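Week 7 handout - Can machines do chores yet?
Intro to Automation, section B
Notes: Chanida Boonchu (typed up fast, tell me about mistakes)

Last week: factory arms, fences, fixed parts. Same bolt, same place, all day. That problem is mostly solved and has been for decades.

This week: homes. Not solved.

Terms you need for the quiz
Pick - get hold of the thing.
Place - let go of it where it belongs, right way up.
Long task - several picks and places in a row, plus moving between them. "Tidy the living room" is a long task.
Reset - putting everything back so you can try again. Takes up most of a lab day.

Why chores are hard
A dishwasher is a machine that does a chore. So is a dryer. Both work becuase the person does the messy part, loading and unloading and deciding what goes in. What's left over is the part we call housework. Sorting, carrying, wiping round things, finding the other sock.

Shop floor sits in between. Stocking a shelf is close to factory work until a customer puts the soup back with the cereal.

Errors multiply. If one step works 9 times in 10, and the chore has six steps, you finish a bit over half the time. Do this on paper, it's on the quiz. Then do it for 14 steps and see how you feel about it.

Case for today: clear the living room
Job as given to the class robot in simulation: anything small and left lying on furniture goes back where it belongs. Sounds like nothing. Before any arm moves it has to find the items, tell a dark thing from a dark shadow, work out how high each surface is, and get a route across the floor from one to the other. Soft seats and hard tabletops need a different touch. Press down on a tabletop and it stops you, press down on a cushion and it gives.

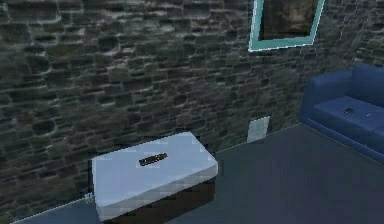

Can a home robot clear up a living room by itself today?
In a lab, with a room it has practiced in, often. In a house it has never seen, only some of the time, and slowly enough that most people would get up and do it themselves.

Look at the dark item on the low table and the one on the blue seat. Both small, both flat-ish. What are they? Could be remotes, could be a phone on the seat. You'd guess and go. The planner has to commit to a label and then to a place for it, and a wrong label means your phone ends up in the drawer with the batteries. Write down what YOU would need to know before picking up either one.

Sim vs real
Sim is cheap. Our Kaewmanee set has 3027 practice runs, 500 held back for testing. Do not train on the 500!! Two groups did last year.
What sim leaves out: friction that changes, cables, pets, somebody sitting down halfway through.
Policy that looked great in sim dropped hard on the Rimero arm in the teaching lab. Fongchan will go thru the logs in section, bring questions.

Reading a demo video (you will be asked)
Is it sped up? Check the corner.
Is anyone driving it remotely?
How many tries? One good clip tells you one good try happend.
Was the room new to it?
What counts as done? "Put away" and "moved off the table" are different claims.

Where things stand, my opinion
Vacuuming: yes, bought and used by ordinary people. Still gets stuck.
Mowing: same.
Folding: possible, slow, picky about the garment.
Dishes from sink to rack: demos, mixed.
Clearing up: parts of it. The picking is ahead of the deciding.
Bathrooms: ask me again in November.

Homework, due Friday
1. Choose a chore you did this week. Break it into steps, no step longer than a few seconds. Mine (making the bed) came to 31.
2. Mark every step where you used touch more than sight.
3. Pick the worst step and write half a page on how a two-finger gripper would manage it. Sketches ok.
4. Read the Drolero chapter on grasp planning, skip the proofs.

Lab sign-up sheet is on the door. Groups of three.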